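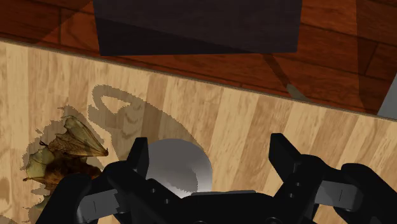
Wanted: part-time kitchen hand and supper host for Jilari

Hello! I'm Arlindo Cavalcanti, and I run a small supper club called Jilari out of the old seed merchant's on Genov Street. We've been going for a good few years now, first in my sister's front room and then in a church hall with one working plug, and since last spring in a proper place with a proper oven. I love it more than is sensible. I also can't keep doing it with just Fukuda and me in the kitchen, so I'm looking for someone to come and join us from January.

I've written this advert myself and I've gone on a bit. If you only want the short version: it's two long evenings and one prep afternoon a week, it's paid, you'll be fed, and you don't need to have worked in a kitchen before. Everything else is below, and my details are at the bottom.

What we do

We cook one menu a night and everybody eats it together at long tables. There are 40 seats, and on a good night they all go. People book weeks ahead without knowing what they'll get, which I still find rather touching. The food is what I'd call Brazilian home cooking that has lived in England for a long time — so black beans and greens and slow pork, but also leeks, and rhubarb when it's about, and far more custard than my grandmother would have put up with. There's always a full vegetarian menu and we take allergies very seriously.

Nights run like this. Doors open at seven, soup or something small goes out at half past, mains at a quarter past eight, and then there's a long gap where people talk and I come out and bother them. Pudding is at half past nine. We like the last guest to be gone by eleven, and if we've washed up as we go then we're locking the door by half past. If we haven't washed up as we go, well, don't ask.

The job itself

It's half kitchen and half front of house, and you do need to be happy with both. In the prep afternoon (two o'clock to six) you'd be peeling, chopping, picking herbs, rolling dough, weighing things out and labelling tubs. I'm fussy about labels. On the evenings you'd start at four, help me or Fukuda finish the cooking, then swap your apron and carry plates out, pour water, clear, and chat to people if they seem to want chatting to.

I should be upfront that there's a lot of lifting and standing. The rice comes in big sacks and the pans are heavy. If there are things you can't lift, tell me and we'll share the jobs out differently. We did that for the last person for two years and it worked perfectly well.

You'd also have a hand in setting the tables, and I'd like someone who enjoys that part. I don't go in for fuss. Plain plates, a bottle or two, some fruit down the middle that people can eat if they fancy it, and enough room left for elbows. I've worked in places where you had to move three vases before you could find your fork and it drove me round the bend.
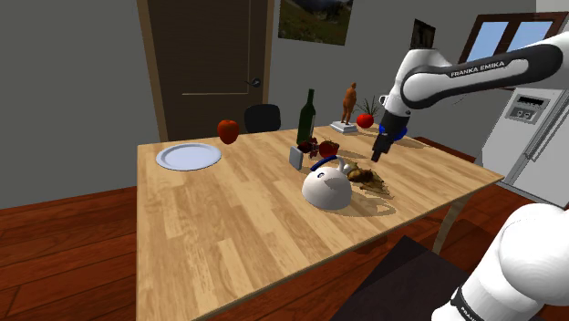

Who I'm hoping to find

Somebody kind, first of all. We work in a narrow kitchen and a bad mood fills it in about four minutes. I've had them myself and I always end up apologising over the dishwasher.

Somebody who turns up when they said they would. I can teach you to joint a chicken but I can't teach you to be there at four.

Somebody curious about food. You don't have to be a good cook! Zusley, who was with us before she moved up north, started out unable to boil an egg and by the end was making all our bread. She'd just ask about everything. Why are you salting that now, why is that pan better than the other one, what does it taste like if you leave the lime out. Half the time I didn't know the answer and had to go and find out.

It would be handy if you had any of the following, though I won't turn you away for lacking them:

A food hygiene certificate (I'll pay for you to do the course if not, and you'll be paid for the hours it takes)

Some Portuguese, so you can tell me when Fukuda is mispronouncing things on purpose

Experience of carrying more than two plates at once

A bicycle or a lift home, as the last bus goes at ten past eleven and I've missed it more times than I can count

You need to be over eighteen, as we serve wine. Age doesn't come into it otherwise. One of the best people I ever worked with started in kitchens at 60, having been a piano tuner all her life.

Pay and hours

It comes to about nineteen hours a week, spread over the two evenings and the prep afternoon. Pay is £13.80 an hour to begin with, and we'd sit down after three months and talk about putting it up. Tips are shared out equally between whoever was working, me not included. You get paid holiday in the usual way, and the club also closes altogether for three weeks in August, part of which comes out of your holiday. I'll explain how that works when we meet, as it takes me a while and I need a pencil.

There's a proper sit-down meal at half past five before every service. I mean it about sitting down. It's the same food the guests get, or sometimes the thing I'm trying out for next month, in which case I'll want your opinion and I'd rather have it before the guests do.

We do 43 weeks of suppers in the year, and the other weeks apart from August are for private parties and for mending things. Private parties are paid at the same rate plus a bit extra if they run past midnight. You can say no to those.

Things people have asked me before

Is it noisy? Yes. The extractor fan is loud and so is Fukuda. The dining room gets loud too once the wine's gone round. If noise is hard for you, the prep afternoon is very calm (radio on low, back door open if it's mild), and I'd be willing to talk about splitting the job between two people.

Can I bring my own recipes? Please do. Once you've settled in you'd get a night of your own each season if you want one. I do your chopping that night, and you're allowed to be as fussy about labels as I am.

Could it turn into more hours? Possibly. I'd like to start a Sunday-lunch sort of thing by next autumn, but I said that last year as well, so please don't take the job counting on it.

Do I need my own knives? No. There's a drawer full of them. Bring one if you've got one you love.

Is there parking? There's a pay car park behind the library, free after six. Before six you'll want to try Mill Row and hope.

How to apply

Send me a letter or an email, whichever suits. I don't want a CV unless you've already got one lying about. What I would like is a page or so telling me who you are, which evenings you could do, and the last thing you ate that you really enjoyed and why. It can be beans on toast. If writing isn't your thing, ring the club between two and four in the afternoon and we'll talk instead. It'll probably be Fukuda who answers, and he'll pass you on to me once he's finished asking you about football.

I'll write back to everybody. It may take me a week or so, and last time I advertised I had 133 replies, which knocked me sideways a bit, but I did get through them all and I'll do the same again.

If I think we might get on, I'll ask you to come in for a chat and a cup of tea, and after that for one trial evening. The trial is paid at the full rate whether or not you get the job, and you get your dinner. Wear flat shoes with a decent grip and something you don't mind getting oil on. We've aprons in every size.

If you need anything set up differently for the chat or the trial, say so in your letter and I'll sort it out beforehand. The front door has a step but the side one doesn't, and the side one is what we all use anyway. The toilets are on the ground floor.

Please get in touch before the end of November. Write to Arlindo at Jilari, The Old Seed Merchant's, Genov Street, or use the contact form on our bookings page and put KITCHEN in the subject line so it doesn't end up in with the birthday enquiries.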